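## The party add-on, and why I'd skip most of it

A reader wrote in after last month's item on hotel resort fees to ask whether I had looked at kids' party packages yet. I had not, because my own are long past the age of goody bags. Then a niece turned six, her parents asked for help comparing quotes, and I spent more of a Saturday than I care to admit with four browser tabs and a legal pad.

The quotes came from Biston, Tretis and Porkska, plus one from the community hall, which doesn't sell packages at all and just rents you the room. On the websites the three party places look like they are selling the same thing. You get a room for a couple of hours, a host, pizza, decorations and some kind of activity. The prices on the front page are close enough that you would pick by distance from home and call it a day. I'd ask you not to do that.

Start with Biston. The base package says "fully decorated party room," and I believed it until I asked for the itemized version. Fully decorated means a tablecloth and a banner. The banner says Happy Birthday and goes back in the closet when you leave. Everything else in the photos on the booking page is in something called the Celebration Upgrade, and that costs $80. I asked what was in the upgrade and was told "balloons, table scatter and a themed surprise." I asked what the surprise was. It's a surprise, apparently, even to the person paying for it.

Tretis is more honest about the split but worse on the food. Pizza is included for the children, one slice each. One slice! Anyone who has fed six-year-olds knows that some will eat half a crust and others will put away three slices and look around for more, so maybe it averages out. But the adults get nothing unless you add the parent platter, and you can't bring in outside food. They make an exception for cake. They don't make an exception for the candles, which have to be bought at the desk for "fire safety reasons." I would love to see the fire that the desk candles prevent.
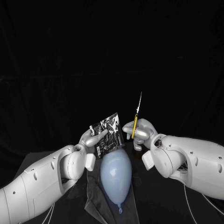 Porkska had the lowest number on its front page and the highest one at the end. With the room, the host, the minimum headcount, the cleaning charge and the service fee, we got to $230 before anybody had picked a theme. The cleaning charge bothers me most. A room for children's parties is going to need cleaning after a children's party. That's the business. A car wash doesn't bill you separately for the dirt.

The service fee is a separate line from the tip, by the way. I checked twice. The person on the phone was pleasant and plainly had this conversation a lot, and she told me the fee "goes toward operations." The host who runs the room for two hours doesn't see it. So if you're tipping, tip in cash and hand it to the host.

Now, the case for paying. I do understand it. You work all week, the house is too small, the yard is mud, and somebody else sweeps up. That has real value and I won't sneer at anyone who decides it's worth the money. My complaint is with the way it's priced, where the number that gets you in the door has very little to do with the number you leave with, and where each extra is small enough that arguing over it makes you feel cheap in front of your own kid. I doubt that's an accident.

I'm also unconvinced by the "stress free" line that all three use. There's a waiver for every child, and at Tretis it has to be filled out by that child's own parent, online, ahead of time. My sister-in-law would have been chasing signatures for a week. Biston wants the final headcount days in advance and charges for no-shows. Some stress gets removed and a different kind gets delivered, with a login.

We ended up at the hall. It has bad lighting, a loud fridge and stacking chairs that pinch your fingers. We bought the decorations from the discount aisle, ordered more pizza than Tretis would have let us, and let the kids run in circles until somebody cried, and then we cut the cake. I can't tell you it was a better party. The niece was happy, but she's six and I suspect she would have been happy in the parking lot. It did come in under the cheapest of the 3 quotes, even with the extra pizza.

If you are booking anyway, ask for these in writing before you put down a deposit:

- the total with every fee and tax, for your real headcount
- what "decorated" includes, item by item
- whether you keep the decorations or leave them
- the rule on outside food, with cake and candles spelled out
- the last day you can change the headcount without paying
- whether the service fee goes to the host

If a place won't email you that, I'd take it as your answer. Biston did send theirs the same afternoon, to be fair. Tretis sent a brochure. Porkska told me the system "doesn't generate a quote until checkout," and by checkout they want your card number.

A couple of people have also asked about Nambiar, the new place by the bowling alley. It hadn't opened its booking page when I was calling around, so I have no numbers for it. The sign out front promises "no hidden fees." I've read that sentence on a lot of signs. If you've had a party there and kept the receipt, send me a copy with your card details blacked out, and I'll run the totals next to the others in the next issue – fees, tip and candles included.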